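Search this site Enter keywords Go

Print this page
E-mail this page

Interior wall paint: frequently asked questions
Last updated: Tuesday, September 8, 2020

Which Standedow products do these answers cover?
The water-based matt and eggshell ranges sold for interior walls. Exterior masonry paint and floor paint have their own pages. Questions on trade orders go to Aarti Prajapati at the Peltberg depot.

How long should new plaster dry before painting?
Until it is an even pale colour with no dark patches. Drying time depends on plaster thickness, heating and ventilation. Do not apply vinyl paint to plaster that is still drying.

What is a mist coat?
A first coat of matt emulsion thinned with clean water, used on bare plaster. Follow the dilution given on the tin. Eggshell must not be used as a mist coat.

How many coats are needed?
2 coats over a sound, previously painted surface of similar colour. A strong change of colour may need a third. Allow 6 hours between coats, longer in a cold room.

Can I mix tins from different batches?
Yes, if they are combined in one large bucket before work starts. Do not change batch partway along a wall. The batch number is printed on the base of the tin.

Why does my wall look darker than the colour card?
Cards are viewed flat and in small areas. A painted wall also picks up colour from the floor and from the walls facing it. Paint a test patch on each wall and check it by daylight and by lamp.

Should adjoining walls be the same colour?
There is no technical reason to vary them. One pale colour on both sides of a corner avoids cutting in along the join. Keep a wet edge and finish one wall before starting the next.
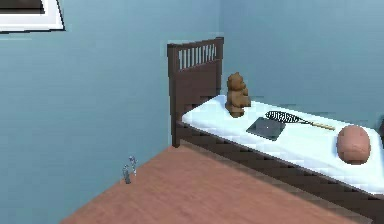 Bedroom with adjoining walls in light blue.

Can marks be washed off matt paint?
Light marks, with a soft damp cloth, once the paint is 26 days old. Rubbing will polish the surface and leave a shiny spot. Eggshell is the better choice for hallways and children's rooms.

How should part-used tins be stored?
Lid down firmly, upright, away from frost. Stir well before re-use. Discard paint that smells sour or has formed lumps.

Who do I contact about a fault?
Write to Alun Gwilliam in Technical Services, quoting the batch number, the surface type and the date of application. Keep the tin until the enquiry is closed.

Print this page
E-mail this page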